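Reviews > Gear > Guitar pedals

News | Reviews | Live | Interviews | Gear

Print this page | E-mail this page

Nudomau Gerero fuzz pedal – six weeks of making a horrible noise

I'll admit I bought this for the name. I'd seen it on the floor at the front of the stage when Poojary played in November, and whatever their guitarist was doing during the last song, I wanted to do it too (badly, in my case, in a practice room with a carpet that smells of crisps). The Gerero is the second pedal from Nudomau, who started out mending amps and still do, and it's a fuzz with a fairly nasty streak. The first batch was 300 and they went quickly. Mine is from the second run of 1000, number 2840, so don't ask me how their numbering works. I e-mailed to ask and got a very friendly reply about something else.

First impressions were good. It's heavy for its size and the footswitch has a proper clunk to it. There are 6 knobs, which is four more than I usually like on a fuzz, and the lettering underneath them is tiny. On a dark stage you've got no chance. I put blobs of nail varnish next to the settings I use and that sorted it out, though it has done nothing for the resale value.

So, the sound. With everything at noon it's thick and a bit woolly, the sort of thing you'd use for slow, doomy riffs. It gets going when you turn the knob marked Teeth past halfway. All the mud drops out and you get this spitting, torn-speaker racket that still lets you hear which chord you're playing, and I've owned plenty of fuzzes that can't manage that! Fast downstrokes stay tight as well. We're a punk band, more or less, so that matters to me a lot more than whether it can sing like a violin. It can't, by the way. I tried.

Turn down the volume on your guitar and it cleans up nicely, to the point where I've stopped switching it off for verses. I just leave it running and ride the volume with my little finger. That took a couple of rehearsals to get used to and I still forget in one song every time.

The octave side is where I've got grumbles. It has its own switch, and the two switches are so close together that anyone in boots is going to hit both. I did precisely that in the quiet bit of our set at the Grultirow, in front of about 6 people and the bar staff, and the squeal went on for what felt like a week. The octave itself is lovely high up the neck and a complete mess below it. If you play bass, I'd try before you buy. Our bassist had a go and said it made everything sound like a wasp in a tin, then asked to borrow it, so make of that what you will.

It's noisy too. There's a hiss when you aren't playing, and it's worse near the strip lights in our practice room. In a full band you won't notice. Recording at home you will, and I ended up chopping out the gaps between parts by hand, which was a dull evening. It doesn't take a battery either, so you'll need a power supply, and it doesn't come with one. I think that's a bit cheeky at this price.

Pedal order makes a huge difference. Mine hates having anything in front of it apart from the tuner. I put my wah first, as I always have, and it turned into a thin little honk. Moved it after the fuzz and it was enormous. The leaflet does mention this, on the back, in the same tiny lettering.

Would I buy it again? Yes, and I'd probably grumble about the same things again. My old fuzz has gone into the cupboard with the broken leads, and we've already written one song that only works with the Gerero on it. If you want one polite sound that works everywhere, spend your money on something else. If you want your amp to sound ill, have a listen, and wear thin shoes.

Print this page | E-mail this page 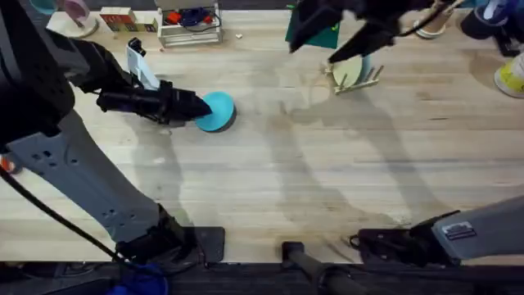 Two robot arms over a light wooden tabletop.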